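4. The power strip on the table surface

4.1. Why the tabletop deserves separate treatment

In the previous section we treated the outlets which are fixed to the building: wall outlets, floor boxes, and outlets built into the furniture. In the present section we turn to the outlets which people bring to the table by themselves. In the Claner survey this second group was larger than we expected. Of the 1570 table observations in the three buildings, 391 included a power strip standing or lying on the top of the table. We did not include strips which were on the floor under the table, also when their sockets were in use from above, and these are discussed in Section 5.

The literature on shared work tables usually gives attention to the number of sockets per seat. This is a reasonable measure for planning, but it says little about the surface which a person has left for paper, a keyboard or a cup. A strip on the table takes space three times: with its body, with the plugs that go into it, and with its own cord. The first is easy to measure and is given by the manufacturer. The second depends on what is connected. The third is almost never mentioned, and our observations suggest that for the smaller strips it is the most important of the three.

4.2. Two shapes of strip

We divided the strips into two classes by their shape. The long class contains the traditional bar, with the sockets in one row on the upper side and the cord leaving from one of the short ends. The compact class contains cubes and low towers, with sockets on the vertical sides. Of the 391 strips, 97 were of the compact class. A few objects were difficult to classify, mainly flat disks with sockets on the top, and we placed them in the long class for the reason that their plugs also go in from above.

The compact strips were not divided equally between the buildings. In the Royer building, where tables are assigned to a person, most strips were long and many were pushed against the rear edge, where they stayed from week to week. In the Ama reading rooms, where nobody keeps a table for longer than one day, compact strips were common and were placed in the middle of the surface. The Purkine offices were between these two. It would be wrong to conclude that users in Ama prefer the cube for itself. The reading rooms lend strips from the desk at the entrance, and the stock there was renewed with compact models before our survey began.

The position in the middle has a clear advantage: a person on any side can reach a socket. It has also a cost. The supply cord must go from the middle of the table to an edge, down to the floor, and then to a wall outlet, and on this way it crosses the working area of at least one person. With a long strip at the rear edge the same cord goes directly down and is not noticed.
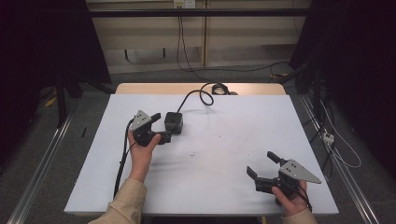 4.3. Where the spare cord goes

The cord supplied with a strip has a fixed length, and the distance to the outlet varies from table to table. The difference between these two must be kept somewhere. We recorded four solutions: the spare length is left on the floor, it is left on the table in free loops, it is wound to a coil and tied, or it is wound around the body of the strip itself. The last one was rare with the long strips and appeared several times with the compact ones, although the corners of a cube are not well suited to hold a winding and the loops tend to slide upward.

The choice between floor and table seems to depend on the floor. Where the passage behind the table was used by other people, the spare length was brought up to the table. Where the table stood near a wall, it was let down. On carpet the users were more relaxed about loops on the floor than on a hard floor, perhaps because a cord on carpet moves less when it is touched by a foot. We have no measurement of this, and we mention it only as an impression which both coders had independently.

A coil on the tabletop is a tidy solution as seen from a distance, but it has its own size. A tight coil of a thick cord can take as much surface as the strip to which it belongs. When we asked users to mark with tape the area which they considered as "taken by the strip", nearly all of them marked around the body and the plugs, and left the coil outside of the line. When the coil was then pointed out, several moved the tape. Others explained that the coil can be pushed away at any time and so it does not count. This second answer is interesting for us, as in the repeated visits the coils were in most cases found in the same place as before.

4.4. The cord that leaves from the top

With most long strips the cord leaves in the direction of the bar and lies flat from the beginning. Among the compact strips we found three arrangements: the cord leaves from the bottom part of one side, from the upper part of one side, or from the lid. The third arrangement has some benefit for the designer, as all vertical sides stay free for sockets. For the table it has the effect that the cord must first rise before it can go down. A stiff cord cannot bend sharply at the lid, and so it makes an upright loop, which stands over the body of the strip and comes back to the surface at some distance behind or beside it (Figure 4).
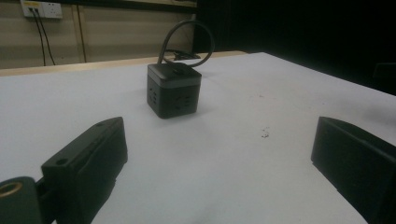 Figure 4. Compact power strip in the form of a cube on a white tabletop. The cable rises from the center of the lid, forms a tall loop, and curves back down behind the cube.

The loop has several consequences. First, the height which is given for the strip is not the height which it needs. This matters for shelves and for tables with a raised monitor stand, under which a strip could otherwise be kept. Second, the loop acts as a weak spring. If the cord is pulled from the side of the wall, the pull arrives at the top of the body, where it turns the cube more easily than a pull near the base would do. Users knew this well. In the interviews they described how the cube "walks" or "looks away", by which they meant that the side with the free sockets slowly turns from them. Third, the loop gives a handle. Many people lifted the strip by the cord when they wanted to move it, which the printed instructions of such products commonly advise against, and they did this more often with the top cord than with a side cord.

We also note a small point about color. Nearly all compact strips in the survey were black or white. A black strip on a white table is easy to find, but its socket openings are dark on a dark ground, and in evening light some users felt for the holes with a finger or turned the whole cube toward the lamp. On a white strip the openings are easy to see — and the body itself is easier to overlook when papers are spread over the table. Neither color was clearly preferred.

4.5. Clearing the table

At the end of the day the strip can stay or it can be put away. In Ama it must be returned, and the rule is generally followed. In the other two buildings there is no rule. We followed 80 tables through one complete working day and recorded the order in which the things were removed from the surface. The strip was typically the last object to be removed, which is natural, as the other devices depend on it. More surprising was that the cord was handled separately from the strip in many cases. The user would unplug it at the wall, gather it on the table, and then leave both the strip and the gathered cord in this place. The work of clearing was done, in the sense that nothing crossed the floor any more, but the surface was no more free than it was at noon.

For the person who comes to this table on the next morning, the gathered cord has an ambiguous meaning. It can be read as "in storage" or as "ready to be used". New users in Purkine commonly moved the strip to the far edge without unwinding the cord, and brought their own strip. This explains a part of the tables on which two strips were present and only one was connected.

4.6. Limits of these observations

The classes in Section 4.2 are coarse, and the difference between buildings is mixed with the difference in lending rules. We observed tables of light wood and tables with a white top, but we did not vary the surface in a controlled way, and how easily a cube slides must depend on it. Cord stiffness was judged by hand on a scale of three steps. A proper measure of bending would be better, in particular for the loop described in 4.4, where a softer cord could remove most of the difficulty without any change to the body of the strip.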